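Bedding by Weight: Sorting the Spare Layers

Most households own more bed layers than they use. Américo Garcia, who writes care instructions for the blanket maker Folunberg, sorts his by weight and fiber. Color and pattern do not enter into it. Weight decides how a layer stacks, how long it takes to dry, and which shelf it belongs on.

His test piece is a Trokberg single blanket. It weighed 2,715 grams after a day on the line. A cotton top sheet from the same cupboard weighed 738 grams. Stored together, the sheet goes on top, because a heavy layer presses fold lines into a light one over a few months. Knits are kept flat. Hung over a rail, they lengthen under their own load and do not fully recover.

Sígrún's method, as it is known at the repair workshop Hoani, differs in one respect. Sigrún Hjaltested sorts by washing temperature first and by weight second. Her reasoning is practical: layers that wash together come out of the machine together, and can be folded and shelved in one pass. She allows 28 days between washes for a blanket used over a sheet, and less for one used directly against the skin.

Both agree on the work surface. A made bed is the largest clear area in most homes, and a fold made on it is more accurate than one made in the air. Hardware should come off before the folding starts, as threads and cut wire ends catch in pile and open knits.

Sorting normally begins with the base layer, which stays in place while everything else is moved. Garments are separated from bedding next, and small knits from both. On the bed shown, a green blanket covers most of the surface, with a crumpled light blue cloth over it and a striped blanket along the upper left edge. The black-and-white checkered knit at the side would go to the flat pile, and the gray garment next to it to clothing. The brass pipe fitting and the thin orange and yellow wires would be lifted off before either blanket is folded. 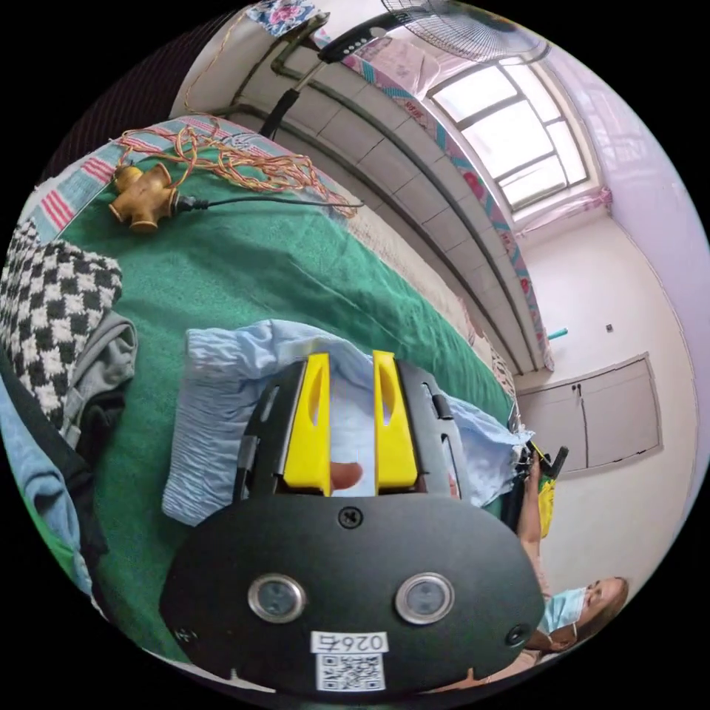
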